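Etness Toy Library – minutes of the meeting held on 19/09/2024

Present: Coralie Whitelaw (chair), Dev, Marguerite, Tom H, Tom B, Shanice (minutes)
Apologies: Lorna

1. Minutes of the last meeting

Agreed with one change. Under item 4 the puzzles were returned to the Usteo cupboard and not to the hall. Tom B has corrected the file copy.

2. Matters arising

The lock on the side door has been replaced. Marguerite still has one of the old keys and will drop it in.

The carpet tiles from Salehi arrived in the wrong grey. They have agreed to swap them and we are waiting for a delivery date. Until then the corner by the radiator stays as bare floor and the floor cushions are to be put there at the start of each session.

Dev has not yet spoken to the school about sharing the car park. Carried forward.

3. Money

The balance stands at 482 pounds in the current account and 3,000 in savings. The savings figure includes the grant, which has to be spent by the end of April. Coralie asked whether the new shelving could come out of it. Tom H thought it could, as the grant letter says "equipment and storage", but he will check the wording before anything is ordered.

Membership renewals are slow. A reminder will go out with the next newsletter. Shanice to draft.

4. Shelving

Two quotes have been received. Culari came in at 1,000 pounds for the full back wall including fitting. The other firm was cheaper but would not fit it, and their shelves are only available in the deeper size, which would mean moving the sink unit. There was some discussion about whether we need the full wall. Marguerite said the boxed games are now two deep and families do not see the ones behind. Agreed to go with Culari, subject to Tom H's answer on the grant.

5. Loans and returns

Almost 70 items are overdue. Most are jigsaws and dressing-up clothes. Dev will ring the families who have had things longest and the rest will get a text. It was agreed again that we do not charge fines.

The wooden train bridge has come back with a split in it. Tom B will try gluing it – if it does not hold it should be taken out of the set and the label changed.

6. Sorting the wooden toys

Marguerite reported on the loose wooden shapes. They have been kept with the building bricks up to now and tend to end up at the bottom of the tub. She proposed giving them their own drawstring bag and lending them as a separate item, suitable for naming shapes and colours. A label with a drawing of each shape would help at returns. Agreed. The seven coloured blocks set round the edges of the pale wooden board include a red star and a blue triangle.
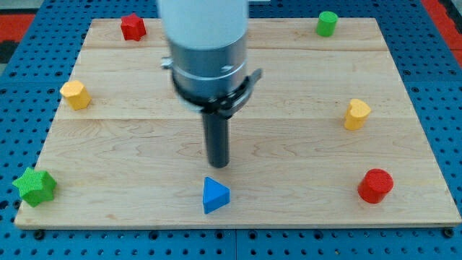
7. Open morning

To be held before half term if the hall is free. Coralie to ask about bookings. Tables for the under-threes will go nearest the kitchen hatch, with the larger ride-on toys outside if it is dry. Tom H offered to do the teas. We need more squash and a new tea urn lid.

8. Any other business

Shanice asked for the felt pens to be thrown out. Agreed.

Lorna has sent word that she can cover two sessions a month from now on.

Next meeting – date to be fixed once the hall bookings are known.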